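Visit to the Treneo test rooms, Meltadow

We were shown the mock bathroom first, then the table where the hands are checked. The robot had been set to reach for a mug beside the sink. On the third run the left arm stopped partway and the controller reported too much force at the wrist. The cable had caught on a connector and pulled tight as the wrist turned.

Pádraig Ó Briain pressed the emergency stop and asked us to stay behind the line. The arm held its position. He freed the cable by hand after the power was off, and it took him almost 70 seconds to find the snag. The cable jacket had a nick in it but the wires inside were fine.
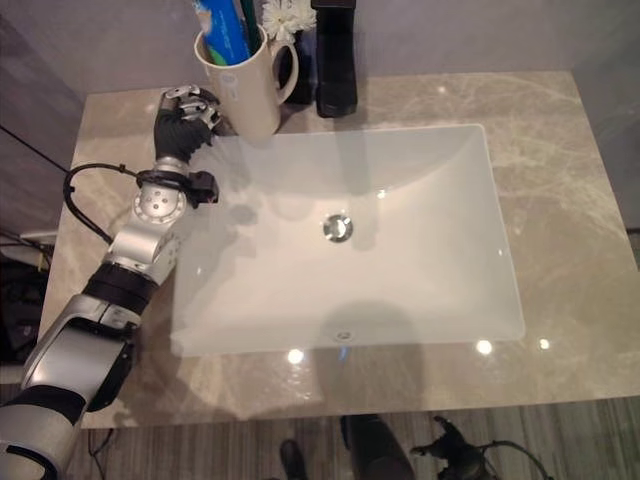
The hand in its glove, over the table:
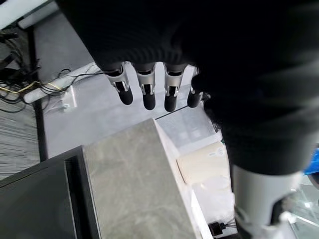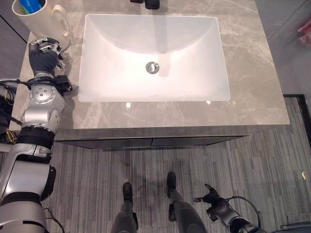
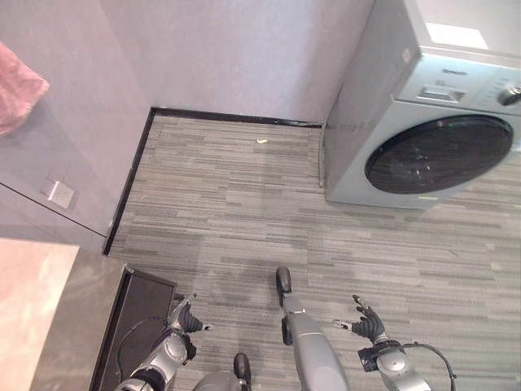 Page last changed March 24, 2025

The force limit did its job. What bothered our group more was the log, which recorded the stop as a normal pause. Ó Briain went back through 400 earlier runs with us on the screen and found two others marked the same way. Both were on the left side, with the wrist turned past 90 degrees.

Treneo has now limited the turn on that joint and has ordered shorter cables from Vörös. The log entry is to be changed so that a force stop can't be filed as a pause. We asked whether the right arm would get the same limit and were told yes, after it has been checked.

The second half of the tour, on the laundry tasks, was dropped for lack of time. We have been offered another visit in April. Wear flat shoes and leave bags at the front desk.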